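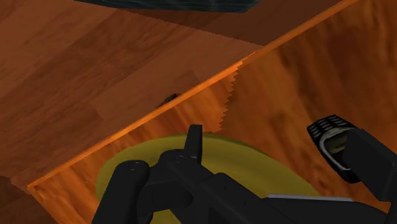
Sim, wrist view. Fingers open on either side of the yellow-green thing, sawtooth showing under the table rim.

8/11/21, open day

Voice is mostly gone, so I'm writing this down before I go home. We ran the sim station on the big screen from ten until they turned the hall lights off, and the sign-in sheet says 417 people came through. It felt like more. Leobardo had the real arm at the other end of the hall and got the bigger crowd, fair enough, but I got the people who wanted to sit down and drive something themselves, and I wouldn't trade!

Things I want to remember for the May one:

The wrist view confuses people for the first minute. They see wood going off on a diagonal and black parts coming in from the bottom and the right, and they can't tell which way is up. Gudrun came over around lunch and told me to start everyone on the wide view and switch once they'd moved the arm a bit. Did that all afternoon and the driving got a lot calmer. Should be the default in the Kelia menu (I'll put in a ticket).

The sawtooth edge on the wood. Two different kids asked me if the table was "supposed to be a saw." I said it was a texture problem, and then one of them wanted to know what a texture was, and that was a good ten minutes — best chat of the day, probably. I still haven't found the cause. My money is on how Desa brings in the board maps, but Leobardo thinks it's shadow resolution and we have a coffee riding on it. The lower wood is smeary too, all streaks, and that may be the same bug or a separate one. Check both with the old board model before touching anything else.

Frame time was fine. 59 fps with the second monitor plugged in, which is better than I got at my desk on Monday. The Kistetti laptop runs hot, though. Bring the stand.

We logged 862 grasp attempts across the day. I haven't sorted good from bad yet, and plenty of them will be somebody's little brother mashing the close button. Saved under Moen, in the open day folder. Please don't clean it up until I've looked!

Also to do: new mouse, longer power strip, and a proper chair for whoever is driving. The stool was a mistake. Gudrun has the sign-in sheets.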